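Reading the Closing Disclosure Before You Sign: An Interview With Nevzat Toprak

Nevzat Toprak has worked as a loan officer in Trerbridge for most of his career, and for the last several years he has also taught the evening class for first-time buyers at the Peltstead library. The class covers one document: the Closing Disclosure, the form a lender has to get to the borrower at least three business days before closing. I met him at his office in April, before the class started, and we talked for most of an hour.

He had a printed copy of the form on the desk with the names taken off. It had belonged to a couple buying a two-bedroom house, and he uses it every term.

"People have seen so much paper by this point that they stop reading," he said. "They get the Closing Disclosure by email, they look at the monthly payment, and they close the file. Then they sit down at the table and ask what the prepaids are."

What changes between the estimate and the final form

Every buyer gets a Loan Estimate shortly after applying. The Closing Disclosure follows the same layout on purpose, so the two can be put side by side. Toprak asks his students to do exactly that, with a pencil, on a kitchen table.

"Page two against page two," he said. "Go line by line. Some of those charges can't go up at all. The lender's own fees, transfer taxes, those are fixed unless something about your loan changes. Others can go up, but as a group they can't go up more than 10 percent. And then there are some with no limit, like homeowner's insurance, or a title company you went out and picked on your own."

I asked how often he sees a number that is wrong.

"More than I'd like. Mostly small things. A seller credit that was agreed to and didn't make it onto the form. A recording fee counted twice. The earnest money missing is the big one, because that's your own cash and it should be coming off what you owe."

On the couple's form, the first version had left out a seller credit of $1,357. It was in the purchase contract, in an addendum signed after the inspection, and the addendum hadn't reached the title company. The wife noticed it the evening the form came in. The corrected version was out by noon the next day and the closing date held.

"She had the contract open next to it," Toprak said. "She wasn't an expert. She teaches middle school band."

Cash to close

The number that worries buyers most is on the first page, near the bottom. Cash to close is the down payment plus closing costs, less deposits and credits, and it is nearly always different from the figure on the Loan Estimate.

Toprak said a difference of a few hundred dollars is common and usually comes from property taxes or from the closing landing on a different day of the month. Interest is collected from the day of closing to the end of that month, so a closing early in the month costs more up front.

"I had a buyer whose date moved up by two weeks and he thought we were cheating him," he said. "I drew him a calendar. He still had to pay it, but he understood it."

Escrow is the other part people ask about. At closing the lender collects a few months of property tax and insurance to start the account. In the sample form that came to $3,855, and Toprak said it is the line that gets the most questions in class.

"They think it's a fee. It's their own money, set aside for their own bills. If they sell the house or refinance, what's left in the account comes back to them. But you do have to have it on the day, and if you've spent your savings on a couch, you've got a problem."
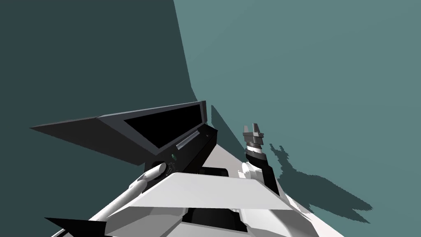 Wiring the money

He spends the last part of every class on wire fraud. A buyer gets an email that looks like it came from the title company, saying the account number has changed, and sends the down payment to a stranger.

"Call them," Toprak said. "Use the number you got at the start, from the first meeting or from their office door. Don't use the one in the email. Read the account number out loud and have them read it back to you."

He would like buyers to set up the wire the day before closing if the title company allows it. Banks have cutoff times for outgoing wires, and some smaller branches stop earlier than the main office does. A cashier's check is still accepted by some title companies, but usually only up to a certain amount, so that has to be asked ahead of time.

Alper Tokgöz bought a house in Peltstead after taking the class, and he joined us for the last few minutes. He had gotten a call from someone who knew his closing date and the name of his agent.

"He was very polite," Tokgöz said. "He said there was a new account and they needed the money by three o'clock. I told him I'd call back, and I called the title office. They hadn't changed anything."

Questions from the class

I asked Toprak what people ask most at the end of the evening. The three-day wait comes up every time. A new waiting period is required only if the annual percentage rate changes by more than the allowed amount, the loan product changes, or a prepayment penalty is added. A fixed typo or a new credit doesn't restart the clock.

Another one is whether they can ask for changes at the table. They can, he said, but everyone is already sitting there and the movers may be in the driveway. He tells people to send questions in writing as soon as the form arrives.

"And check how your name is spelled," he said. "Mine has been wrong on two mortgages."

The class meets in the downstairs room at the library and runs around 6 times a year. Students are asked to bring a pencil and their own Loan Estimate, if they have one.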